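Picking arms at the packing shed, what happens to our hours?
Forum: Warehouse and Packing Work > General
Started by slowlane_kel, 20 July 2025

slowlane_kel wrote:
We got told at the start of shift that the company is looking at arms for the mixed fruit orders. I'm at Cistlow, on the small basket line, over 300 baskets on a normal shift between the four of us. Management says no one loses a job before December and that we'd be "moved to other duties". Has anyone been through this? What were the other duties?

parkside_dune wrote:
Went through it at Roussel two years back. Other duties meant loading and stickers. Same pay rate, but the early start allowance went because the line didn't need to be set up by hand anymore. Get them to put the allowances in writing. We didn't, and it cost me 32 dollars a week.

tamarillo wrote:
Depends on the gear. We have Fludent arms at Ferkstead and they still need someone near them the whole time. I used to pack and now I set out fruit, clear jams and write up what got dropped. My wrists are better. My feet are worse.

slowlane_kel wrote:
How fast are they? The bloke who gave us the talk wouldn't say.

tamarillo wrote:
Slower than a person on mixed fruit, no question. Ours did 180 picks in an hour on a good run, and a decent packer would laugh at that. It doesn't stop for smoko though. These are from our trial bench, one on the basket and one from the wrist camera.
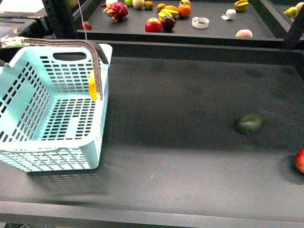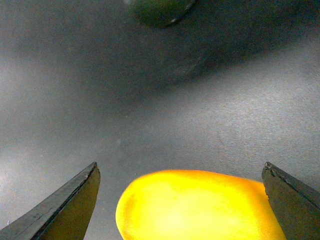 First is the arm in the green basket, second is the wrist view with a yellow piece between the fingers.

gravelbin wrote:
Look at the right finger in the second one, there's a rough bit at the tip. Who replaces those, you or a technician?

tamarillo wrote:
We do. Josiane Arnaud runs the bench and she showed us how to swap them. No extra money for it, and that's my main complaint. It's a maintenance task and we're still on the packer grade.

gravelbin wrote:
Then don't do it. Once you've done it for free for a few months it's part of your job.

tamarillo wrote:
Easy to say. If I don't swap it, the bench sits idle and I get asked why. I'd sooner do it and argue the grade through the union, and I am.

parkside_dune wrote:
I'm with gravelbin. At Roussel we picked up all the cleaning the same way, and when the new agreement came round they said it had always been included.

hobbs_lane wrote:
Going against the grain a bit. I did 2 seasons of hand packing and had a shoulder injury out of it. If a machine wants to reach into baskets all day it can have my spot. What bothered me more was the roster. They cut the afternoon crew back and the people left had nobody to swap shifts with.

slowlane_kel wrote:
The roster is what I'm worried about too. Two of us share school pickups by trading shifts. Tamarillo, did your hours change?

tamarillo wrote:
Hours no, breaks yes. We used to all stop together. Now one person stays with the arm and the rest go, so you have your tea with whoever is on the same slot. I've hardly spoken to some of the old line since it started. Ask about breaks when you have your meeting.

gravelbin wrote:
And ask who gets trained. With us it was the supervisor's favourites.

slowlane_kel wrote:
Right, my list so far is allowances in writing, grade for any maintenance, shift swaps, breaks and training. Meeting is next week. Will post what they say.

parkside_dune wrote:
Take someone in with you and get a copy of the minutes.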